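Tubs, Jars and Other Survivors: The Office Kitchen Cupboard Gallery

Every April the Heltemberg office has a sort-out of the kitchen cupboard, and every April I am the one who ends up writing it down. The rules haven't changed. Everything comes out. Anything with a lid that fits goes back in. Anything with no lid, or a lid belonging to something that left the building years ago, goes in the recycling crate by the lift.

The cupboard was built to hold mugs. It has two shelves and a door that needs a knee. Into this we have managed to fit 30 containers, a fondue set and the instruction booklet for a Barbier kettle that died before I joined. The mugs live on the windowsill, where they have been quite happy.

We do the sorting at the big white table, because it's the largest flat thing we have and it's round, so no one gets stuck at the far end with all the sticky ones. If you'd like to follow along at home, allow an afternoon and put the biscuits somewhere high.

Latches first. I'm very fond of a latch. A tub with a press-on lid will tell you it's shut and then prove otherwise all over the inside of your bag, whereas a tub with four latches at least makes you work for your disappointment. I have carried soup on the number 9 bus in one of these and arrived with soup.

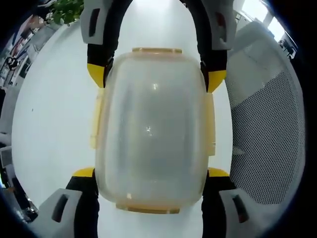 Frosted tub with pale orange-yellow latches, one to each side. Kept.

The test for a latched tub is simple enough. Shut all four, pick it up by the lid and give it a shake over the sink. If the bottom half stays where it is, well done, it gets another year. If one latch has gone floppy you may argue its case, but you have to do so in front of everyone and you only get 3 minutes. Last year somebody spent the whole of theirs on a lunchbox from the Utau summer fair and it still went in the crate. Feelings were mixed.

Colour is a matter of taste. I like a milky plastic myself, as it keeps the contents vague until lunchtime. There are people here who want to see exactly what they're about to eat from across the room, and they tend to be the ones who bring salad.

Which leads us to the jars - always the hard part. No one has ever bought a jar on purpose. You buy pickles, or peanuts, or that orange stuff the Civedus canteen sells off cheap before the holidays, and at the end of it you own a jar. It seems too good to throw away. You give it a quick rinse and put it at the back, and the next time anyone sees it we are all a year older.

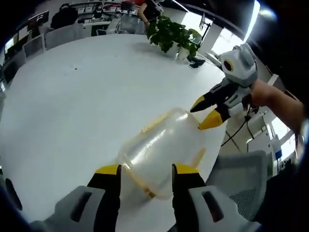 My view on jars is that a wide mouth forgives a great deal. If you can get your whole hand in with a sponge, it can be saved. If you can only get two fingers and a bit of kitchen roll in, you'll be left with a ring round the bottom for ever, and the next thing you store in there will taste faintly of the last thing. I found this out with porridge oats and I don't wish to go over it again.

For yellow or orange stains, try warm water, a spoonful of bicarbonate of soda and a night on the draining board. It does shift some of it. The rest you can call patina. Smells are another matter, and a jar that still smells after two goes should be let go with dignity, lid off.

Final score for this year: 5 jars kept, a lot more not. The fondue set went back on the top shelf, as it does every time, on the grounds that we might have a fondue. The kettle booklet stays too. It's holding the door shut.

Odd lids are in the shoebox by the microwave until the end of the month. If one of them is yours, please come and get it, and bring the tub with you so we can see them together.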